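Some notes on wood finishes and why your chopsticks, spoons and cutting boards go dull. Long thread. I refinish kitchenware for a living and these are the questions I get by email. 1/

There are two families of finish for anything that touches food. Penetrating oils go into the fiber. Film finishes sit on top of it. Most complaints I get come from treating one like the other. 2/

Mineral oil never cures. It stays liquid in the wood until it is washed out or migrates to whatever the board is sitting on. Reapply when the surface looks chalky. Fixed schedules are useless, a board in a dry apartment needs oil twice as often as one in a damp basement kitchen. 3/

Tung and linseed oil do cure. They take up oxygen and crosslink into a solid. Raw tung wants weeks. If it still smells like nuts when you press your nose to it, leave it alone. 4/

"Tung oil finish" on a can usually means varnish thinned with solvent, sometimes with no tung oil in it at all. Read the safety data sheet. Look for the solvent line. 5/

Lacquer is a film. Traditional lacquer from tree sap hardens in humid air, which surprises people who expect it to dry like paint. Rätsep's workshop keeps its curing cupboard closed and damp and only opens it in the evening. 6/

Once a film is broken, water gets under it at the break and lifts it from below. Oiling over the top does nothing for this. The oil can't reach the wood except at the chip, and there it stops new lacquer from bonding. 7/

Hanne Rissanen asked whether she can sand only the chipped area. Yes, if you feather it well past the chip and recoat the whole tip. A patch with a hard border will peel at the border. 8/

Grit sequence for utensils: 180, 240, wet the wood, let it dry, 320. The wetting step raises the grain so you can cut it off before the finish goes on. Skip it and the first wash raises it for you. 9/

I don't go past 400 under oil. At Cirnovero they burnish to 700 with a hard felt wheel and the result is lovely to hold, but the oil takes much longer to go in and the first coat mostly wipes off. 10/

Dishwashers. The trouble is heat plus alkaline detergent plus a long wet cycle. Glue lines fail first, then oil is stripped, then end grain checks. Film finishes cloud. I have no trick for this. Wash by hand. 11/

Drying matters more than washing. Lay long thin pieces flat on cloth with air between them and turn them once. Standing them tip down in a cup keeps the end grain sitting in its own runoff. 12/ 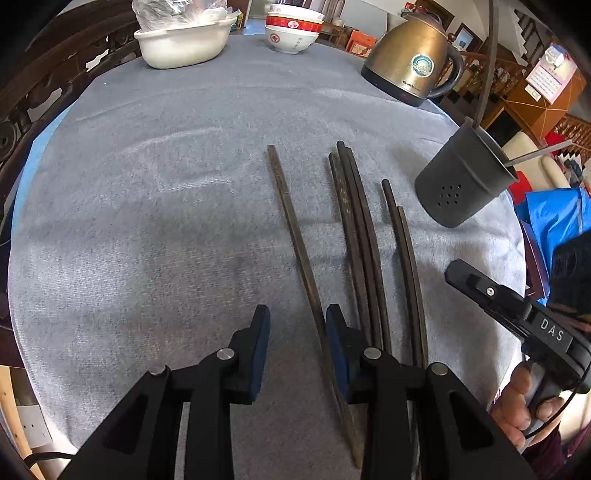 Evangelia Gavalas
Refinisher and instructor, Veltley Woodcare
Dark brown pieces are harder to judge by eye than pale ones. Wear on a maple spoon goes gray and you see it from across the room. On dark chopsticks you have to feel for it. Run a thumbnail up from the tip and stop where it catches. 13/

Ojārs Luik uses a cotton ball instead of a thumbnail. Fibers snag on anything raised. Better than my method on round stock, and I have switched to it for chair spindles too. 14/

Wax: beeswax melted into mineral oil, one part to four by weight. It slows water down for a while and feels nice. It is not waterproof and it softens under a hot pan. 15/

Walnut oil cures, slowly, and only if it hasn't been heat treated for shelf life. Test a drop on glass. Still liquid after a month on a sunny sill, use it on salad. 16/

Rags soaked in curing oils can self-ignite in a heap. Spread them flat outdoors until stiff, or put them in a metal can full of water with a lid. This applies to linseed above all. Kadri Jaunzems lost a workbench to one crumpled T-shirt. 17/

Next thread is on end grain boards and the Dernier glue tests, probably in October. Corrections welcome, especially on the sap lacquer part, where I am repeating what I was taught. 18/18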